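The Second Husband of Nanna Toft

1. Everything we know

I had been writing for the Ruson fan page for four years when Nanna Toft got married, and I found out from my dentist. My dentist! He had his hands in my mouth at the time, so I couldn't even ask him a decent question. I lay there under the lamp with my heart going like a drum and thought, who, who, who?

You have to understand what Nanna was to us. She sang on the first two Ruson records, the good ones, and she had that voice that sounded like somebody laughing in the next room. She was 51 and still touring. She had been married once already, to the drummer, Poul Thorlacius, and when that ended Gyu-bin Ham and I stayed up until five in the morning answering messages from people who were taking it worse than Poul was.

So I paid the dentist, ran to the bus, and called Gyu-bin with half my face asleep.

"Shee got mawwied," I said.

"I know!" he yelled. "It's on the Skara local news! He's a piano tuner!"

By the time I got home he had already started the page. Under "Husband" he had typed: Eyvindur Baldursdóttir, piano tuner. Under "Age" he had typed a question mark. Under "How did they meet" he had typed eleven question marks, and I added one more because it felt right.

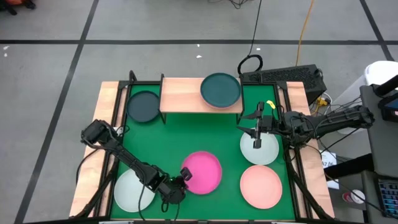 2. How did they meet

We worked on it all August. Gyu-bin took the Danish papers and I took everything else, which meant a lot of small-town newsletters and one really lovely magazine for people who own harmoniums. I read the whole thing, even the letters.

What we had was this. Eyvindur Baldursdóttir used his mother's name and always had. He'd tuned the piano at the hall in Skara for years, and he had worn the same green sweater in every picture anyone ever took of him. One paper said they met backstage. Another said they met on a ferry. A woman who ran a bakery said they'd met in her bakery, but she also said Nanna ordered rye bread, and every Ruson fan alive knows how Nanna feels about rye bread.

"We'll have to ask," said Gyu-bin.

We had never asked. In four years we had never written to a single person on the page. I wrote the message 34 times, no kidding, and the one I sent was two lines long. It said congratulations, and was it the ferry?

3. Bikia

The answer came at ten at night, and it wasn't from Nanna. It was from Ashwin Nambiar, who had played bass on the second record and then gone off to open a cafe called Bikia. I screamed so loud that my neighbor knocked on the wall.

"She showed me your note," he wrote. "She says it was my place. The piano here was terrible. She sat down to play 'Sun' for my daughter's birthday, got to the second verse, and the low G stuck. There was a man eating soup by the window. He put down his spoon and said, excuse me, may I? He had the front off it before I could say yes. The soup got cold and she bought him another one."

Then, a minute later, he sent one more line.

"She reads your page, you know. She says you have her birthday wrong."

I called Gyu-bin. We were both talking at once - I think I was crying a little, and he kept saying "the soup, the soup!" - and it was past midnight before either of us remembered to fix it.

He took out the question marks one at a time. I typed in the cafe, the birthday song and the low G. We argued over whether to say what kind of soup, and I wrote back to ask.

Leek, said Ashwin. So we put that in too.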